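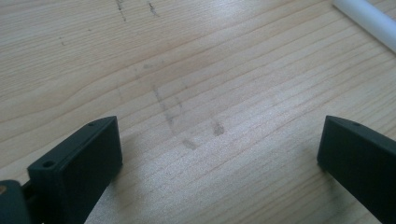
How to give a baby liquid vitamin D drops (without wearing them)

Quick one. Wrote this between naps so forgive the shorthand. My sister Rosalinda Ignacio asked for it after her second, then two people from the Skondwood parents' group asked, so it's going up.

First thing. Talk to your pediatrician before you start. Dose, brand, whether your baby needs it at all. Formula babies may already get enough, depends how much they drink. Ours was breastfed and we were told to start early. Yours might be different. Don't go by my numbers.

What you need

The bottle. Its own dropper, the one that came in the box. A clean cloth. Decent light. A baby who is a bit hungry but not screaming.

Read the label before anything else

Strengths are all over the place. Some products put the whole daily dose in a single drop, others want a full dropper. They look the same on the shelf. We switched brands in March when the pharmacy on Rutherford ran out, and I nearly gave a dropperful of the one-drop kind. Caught it. Still feel sick thinking about it.

So look for:
- the amount per drop or per mL
- how much the doctor said to give
- expiry date, plus how long it keeps once opened
- whether it says to shake

Never swap droppers between bottles. A line on one dropper doesn't mean the same on another. Rinse and toss the old one when the bottle is done.

Step 1. Wash hands. Yours. Also the baby's, if they grab.

Step 2. Shake if the label says so. Oil based ones mostly don't need it but check.

Step 3. Draw it up at eye level. Squeeze the bulb, dip, let go slowly. Hold it upright and read the line straight on, not from above. Air bubble? Squirt it back and go again. For the one-drop kind, tip the bottle over and wait. Don't shake it to hurry it up, you'll get two.

Step 4. Baby half upright. Crook of your arm, head supported, higher than the tummy. Not flat on their back. A bouncer seat works too if you're on your own.

Step 5. Aim for the inside of the cheek. Not the back of the throat, they'll gag. Little bit, let them swallow, little bit more. Takes me 11 seconds on a good day and several minutes on a bad one.

Step 6. Wipe and cap. Child-proof cap all the way on, every time. Wipe the dropper with a clean cloth if it touched anything, and don't put it back in the bottle after it's been in a mouth. Wash it first, let it dry.

Other ways that work

On the nipple. One-drop kind only. Put the drop on, wait a second, latch. Easiest way by far for us under 3 months.

On a clean finger. Same idea.

In a small amount of milk. I mean small. If you put it in a full bottle and they leave half, you have no idea what they got. Some of the oil sticks to the plastic as well. Do the first half ounce with the drops in, then the rest of the feed.

For bigger ones already on solids, a drop on the first spoonful is fine if your product alows it. Check the leaflet.

If they spit it out

Don't give more. You can't tell how much went down. Just pick up again tomorrow. Same if they throw up after. If it happens day after day then ring the doctor and ask.

If you forget

Skip it. Do not double up. We forgot for 5 days straight on a trip to Vundunport and our nurse, Tài Kiều, said just carry on with the normal dose.

If you gave too much

Call the doctor or poison control right away and have the bottle in your hand so you can read them the strength. Don't wait for symptoms.

Remembering

Tie it to something you do anyway. Ours is the 7 a.m. diaper change. Bottle lives on a high shelf over the changing table, out of reach, out of the sun. We also put a tick on the fridge calender so that two parents don't both do it. That's the mistake to watch for really, a double dose from two tired people.

Stains

Oil ones leave a yellowish mark on cotton. Dish soap straight on, rub, leave it a bit, then the normal wash. Bib on before you start and you can skip all this.

Might do one on probiotic drops next, a few of you asked. Those have different storage rules, some go in the fridge. Read the box for now.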